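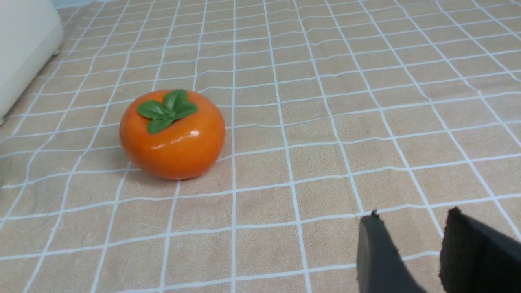
Call for contributors: Clestovach Lives project

We are looking for people to write short biographical entries on the rabbis, teachers, printers and scribes of Clestovach and the villages nearby. Paid, part time, work from home. Start as soon as you can.

The Barkier Library holds 62 boxes of letters, sermons and community registers. Card index runs to 2068 names. Most have never had so much as a paragraph written on them, and a fair few have the wrong death date in the older reference books.

What you'd do
- take on a batch of names, 58 at most
- 200 words or so each: dates, teachers, posts held, works printed or in manuscript
- cite everything, house style sheet supplied
- flag doubtful attributions, don't guess
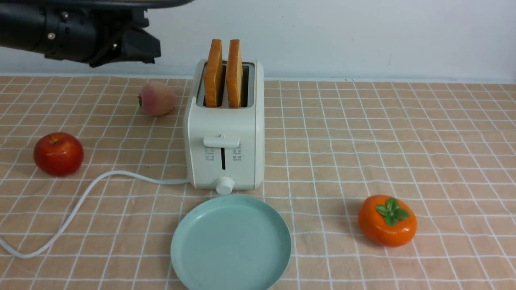

Entries come back to you once with queries, then go to the Kohlhase reading group for checking. Please budget for that second round, it always takes longer then people expect.

What we need
Good reading Hebrew. Yiddish or German a big plus, esp. old cursive. Some experience with archival catalogues. No degree required, we've had excellent work from retired teachers and from a pharmacist. Must be able to make the three training mornings at our Grustau Street rooms in November, or dial in. Tea and toast from the kitchen.
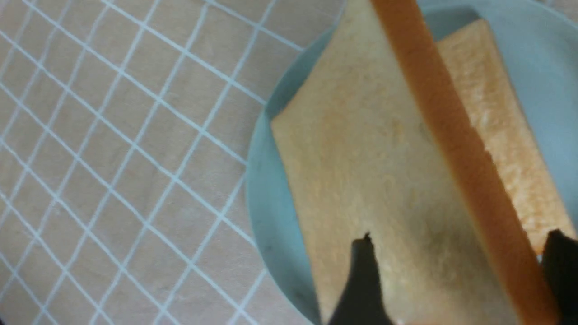 Sliced bread, Grustau Street rooms.

Pay is per finished entry, travel reimbursed on receipts. Rates in the info pack.

To apply: one page on yourself plus a sample entry on any scholar you like (not a living one please). Email or post to the Barkier Library, attention Lives project. No cheques, no orignals, copies only.

Posted 11 February 2019. Open until the batches are gone.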